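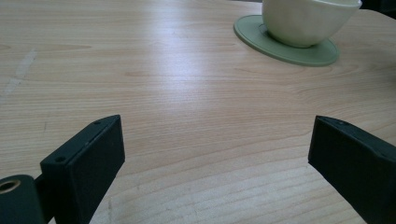 The Quiz Question That Ate My July

Anyone who has written a quiz for an online course knows the small gray box where the answer is supposed to go. You type the question. You type the right answer. Then the box asks what other answers you would accept, and your afternoon is gone.

I teach an introductory unit conversion course through Stolloritz, a modest outfit that runs adult education on a platform called Tedance. Last July the course had 284 students, which is a stadium crowd by our standards. Question nine asked for the number of grams in a kilogram. The answer was 1000. I entered 1000, clicked Save, and went to lunch like a man with no enemies.

By evening 159 of them had been marked wrong. Some had typed a comma after the one. Some had put a space there, as they do in much of Europe. Several had added "g," or "grams," or "grams." with a period, because they'd been raised to finish their sentences. One had written "one thousand" and attached a note asking whether I was feeling all right.

Tedance offers three ways to fix this. The first is a list of accepted answers, which you build by hand, guessing at human nature as you go. The second is a tolerance setting, meant for decimals. The third is pattern matching, which has its own help page, and the help page has its own glossary. I spent two evenings there and came out with a pattern that accepted commas, spaces, units and, through some oversight, the word "banana."

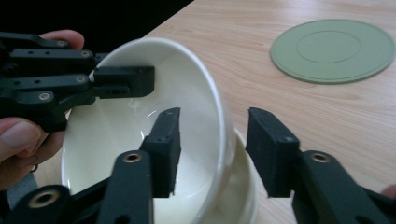 Bowl on a light wooden tabletop, with grippers at work.

A colleague pointed me to Mägi, a free checker that reads your answer key and tells you what students might reasonably type instead. It is blunt. It called my key "brittle," and it was right. It also suggested moving the unit out of the answer and into the question, so that students read "Enter a number only, no commas" before they start typing. I had assumed they would know this. I had also assumed they read instructions, but you take your hope where you find it.

The paid alternative is Trokov, which does the same thing with nicer fonts and a weekly email about itself.

Regrading was its own adventure. Tedance will rescore a single question for everybody, but the button sits under Reports and not under Questions, where I looked for it four times. When I pressed it, the system processed 2959 submissions, apparently counting every retry by every student who couldn't believe they'd got it wrong. A few had tried the same answer a dozen times, a bit louder each time, I imagine.

The scores went up, and the complaints moved on to question ten, which asks for the boiling point of water and doesn't say in what.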